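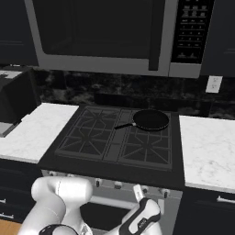 Figure 3. Simulated kitchen used for the knob and cookware tasks, with the arm in front of the range and the pan on the back right burner.

4.2 Planning around the stove

I'll admit I thought the stove would be the easy part of our benchmark. It's a fixed thing on a fixed wall, and we hand the planner the exact mesh! But the range front in Figure 3 ate more of my November than anything else in the Rondthorpe stack, and most of the trouble came from the knobs. They're short dark cylinders on a silver panel, and our pose estimator (So-yul's port of the Estine model) kept snapping to the neighbor of the one we'd asked for.

What fixed it was pretty dull. We stopped estimating each knob on its own and fit the whole row at once, using the oven handle underneath as a reference line. Over 300 episodes the wrong-knob errors dropped to 36, and nearly all of those came from views where the gripper itself was covering part of the panel. Callum's idea was to mask the arm out using joint states before the fit – I'd been trying to learn the mask, which was slower and worse.

The planner is the stock sampling one, capped at 1,000 samples per query. With the hand down below the cooktop it has to find a way up past the front of the range before it can get anywhere near a pan, and early on it loved to drag the elbow through the counter edge. We padded the counters and the grates in the collision model and left the knobs unpadded, so the fingers can still get close to them. The pan handle gets its own thin capsule, because the convex hull we had before swallowed a big chunk of free space over the middle of the cooktop.

With both changes in, the planner returned a valid path in 265 of the same 300 episodes. Failures on the back burners are broken out in Section 4.3, along with Beryl's rerun using the slower controller.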